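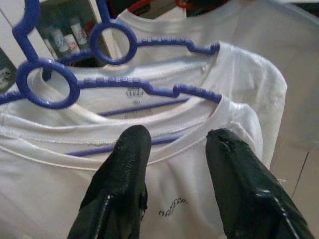 Can a machine do the laundry yet? Speaker notes

Talk given 2020-08-06. 3 parts, then questions. Keep the water close, the room runs warm.

1. Start with the question

Ask for hands. Who owns a machine that washes clothes? All of them. Who owns one that puts the clothes away? Wait a moment, then go on.

The washer was the easy part. It is a drum, a pump and a timer, and it works because we carry the clothes to it and take them out again. What I want to talk about tonight is the work on either side of the drum. I picked shirts on hangers because everybody in the room has done it without thinking.

Say up front that I have nothing to sell. I wrote control software at Prudora and then at Wivosix, and neither of them makes a laundry product.

2. Why a T-shirt is hard

A box has the same shape every time you pick it up. A T-shirt has a new shape each time, and it changes again while you hold it. The machine has to find the collar, and a white collar against a white shirt gives it very little to go on. Put a few white shirts on one rail and it also has to work out which fold belongs to which shirt.

Then the hanger. It is thin, it is stiff, and it has to go inside something soft. People do this mostly by feel. They push one shoulder in, tug, and push the other. A two-finger gripper can do the pushing. Knowing when to stop is harder – too little and the shirt slides off, too much and the neck is stretched.

Slow down on this part. In March I rushed it and lost the back rows.

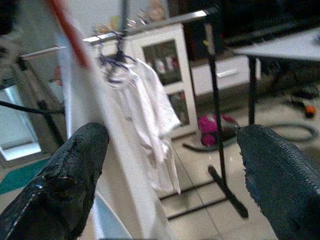

3. The room matters as much as the hand

In a shop or a plant you can fix the room to suit the machine. The Wattanapong line does it that way: one kind of hanger, one rail height, clear floor. The cycle count on my last visit was 2103, and I would call that line a success.

A home has a rack standing wherever there was space, with a hose on the floor and furniture on every side. The legs of the rack spread out wide across the floor. An arm that can hang a shirt still has to get to the rail without catching on anything.

Two arms help a great deal. One keeps the shirt up by the collar and the other brings the hanger to it.

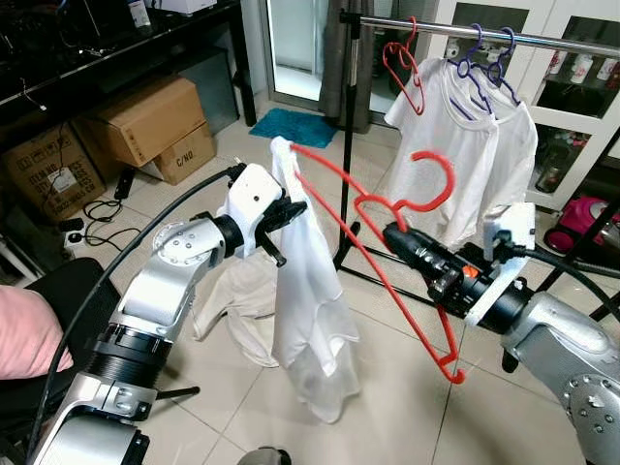
That split is how most of us do it too, one hand for the cloth and one for the tool. The cost is that both arms now have to agree on where the shirt is, and the shirt swings.

My answer for the shop floor is yes, for narrow jobs. For the home, my answer is no, with a person nearby to help being the one case where I would say maybe. If someone asks for a year, don't give one.

Likely questions: price, safety around children, folding. For folding, point them to the Skultero handout by the door.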